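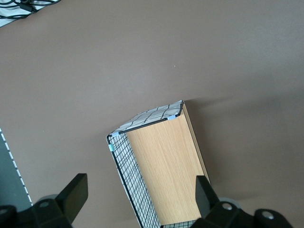
A caixa sobre a mesa, com o Brutico a postos.

Avaliação: Brutico, braço de bancada para tarefas domésticas
Por Delia Fuentealba, 13 de maio de 2022

Paguei 2237 euros por um braço que promete «arrumar por si». Dei-lhe uma caixa aberta, das de painéis com grelha preta e fundo a imitar veios de madeira, presa nos cantos com molas azul-claras e uma esverdeada. O trabalho: pegar nela e pousá-la 80 centímetros ao lado. A minha sobrinha faz isto a comer uma torrada.

Em 23 tentativas, o Brutico conseguiu 2. Nas outras empurrou a caixa, beliscou o ar ou parou a pensar, com um zumbido muito digno. A rede da parede lateral parece confundi-lo; com uma caixa de sapatos lisa porta-se melhor.

A favor: é silencioso quando está parado, as peças encaixam bem e o apoio da Fletside responde no próprio dia (o Maximiliano Benítez aturou-me três chamadas).
Contra: o manual, o preço e o verbo «arrumar».

Há uma atualização marcada para junho. Até lá, a loiça continua por minha conta.

Nota: duas estrelas em cinco.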